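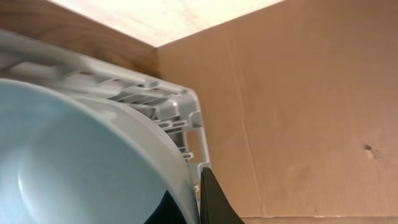 Hekstead Housewares Returns and Warranty: Frequently Asked Questions

Last updated June 16, 2020

How long do I have to return an item?
Unused items may be returned within 30 days of delivery. Orders placed in November may be returned until the end of January.

Do I need the original packaging?
The original carton is preferred but is not required. Items must be wrapped well enough to travel safely. Hekstead cannot issue a refund for goods damaged on the way back to the warehouse.

How do I start a return?
Sign in to your account, open Order History and select Return an Item. Customers who checked out as guests should write to the address below and include the order number. A return label is sent by email within two business days.

Who pays for return shipping?
Hekstead pays when an item is faulty or was sent in error. In all other cases a flat fee of $10 is deducted from the refund. Orders over $300 are exempt from this fee.

Which products carry a warranty?
All Flamier kitchen plastics and Sonel storage products are covered for two years from the date of purchase. Clearance goods are sold as is.

What does the warranty cover?
The warranty covers cracks, warping and broken handles that occur in normal household use. It does not cover stains, scratches, or damage caused by a stove, oven or open flame. Products used in restaurants or other businesses are not covered.

Is proof of purchase required?
Yes. A store receipt, an order confirmation or a gift receipt will be accepted.

May I return a gift?
Gifts may be exchanged or returned for store credit. The purchaser is not notified.

When will I receive my refund?
Refunds are issued to the original form of payment within 10 business days after the item reaches the warehouse. Your bank may need additional time to post the credit.

May I return an online order to a store?
Online orders are accepted at all Hekstead stores except the Mohammadi Plaza outlet, where only purchases made at that location can be processed.

Where should written requests be sent?
Hekstead Customer Relations, P.O. Box 1059. Please include a daytime telephone number.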